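The Red Cloth

Heloísa Moura had folded things all her life, and she would tell you so if you sat beside her on the Carkilley bus for more than one stop. She had folded tablecloths for her mother, then sheets for the hotel, then 18 years of school shirts for her own boys, who never once put them in the drawer the way she handed them over. So when her niece Fara mentioned over soup that they were folding cloths at work and couldn't get it right, Heloísa put down her spoon.

"What size of cloth?" she asked.

"Small," said Fara. "Like a napkin, I guess. It's red. Well, sort of pink."

"And what are you folding it on?"

"Tiles."

Heloísa thought about tiles for the rest of the evening, all through the dishes and a good part of the night. She had never liked tiles for folding. A bed was best, or a table with a blanket over it, something that held the cloth a little while you went after the corner. But tiles had lines, and a line was a wonderful thing to have if your eye was not what it used to be (hers wasn't, though she would not have said so to Fara).

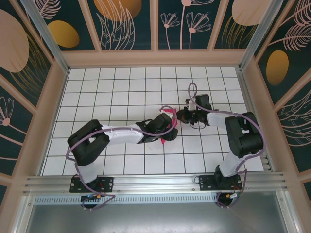 "You take the corner first," she said on the phone the next morning, before Fara had even gotten her shoes on. "Not the middle. If you grab it by the middle you get a lump, and then you spend all day chasing the lump around."

"We know about the corner, Auntie."

"Then you walk the corner across, slowly, and you let the rest of it come along behind. Your grandmother used to hum while she did it so she wouldn't rush. Do you have anybody there who hums?"

Fara laughed so hard she had to sit down on the stairs. There was Baptiste, she said, who whistled, but only when things were going badly, so he'd been whistling since May.

"Well, give him a different tune," said Heloísa, and she went to the hall closet to get down her own napkins, the good ones, all 15 of them, because now that the subject had come up she wanted to see them done properly. She spread the first one on the kitchen floor, where there were tiles, got down on her knees beside it with a hand on the oven door, and started with the corner.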